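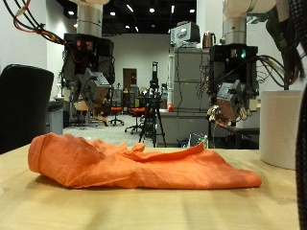
Pre-opening safety check: short film program, Sabbagh screening room

Checked by: Asger Overgaard
Date: 1 August 2022
Seats: 26 fixed, 2 wheelchair spaces

1. Exits and aisles
Both exit doors open fully - OK
Exit signs lit with house lights down - OK
Aisle lights - one out, row C. Kenneth Gourlay has the spare.
Comment: the rear curtain still hangs over the push bar when it is drawn. Same note as April. Shorten it or tie it back before doors.
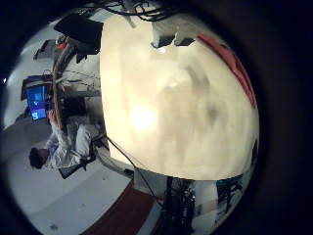 Black cables, and a dark chair in use.

2. Projection
Fliner projector, lamp at 2,000 hours - change before the second weekend
Ceiling mount and safety chain - OK
Booth fan running - OK
16 mm projector, power cord - FAIL, outer cover split near the plug. Tagged and taken out of service.
The replacement cord is on order from Alotel. Until it arrives, the two film prints will have to be shown from the digital copies,

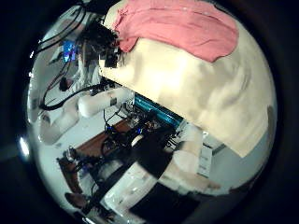 and the artists need to be told before the program notes are printed. Kenneth to write to them.

3. Sound
Speaker stands weighted - OK
Volume limit set on the amp - OK
Comment: the Plurkach short has a very loud opening. Put a warning on the door.
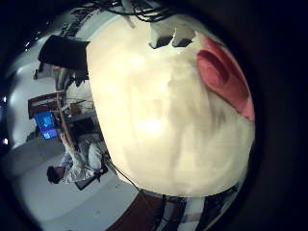 4. Power and leads
The loop installation in the foyer runs all day, so its leads get more foot traffic than anything in the screening room. Floor leads are taped and the power strip is off the carpet - OK. Overhead leads need work. Black cables hanging in a tangle, as in the photo, are hard to trace when one fails, so label both ends and tie them in bundles.

Recheck: items 1, 2 and 4 before the first screening.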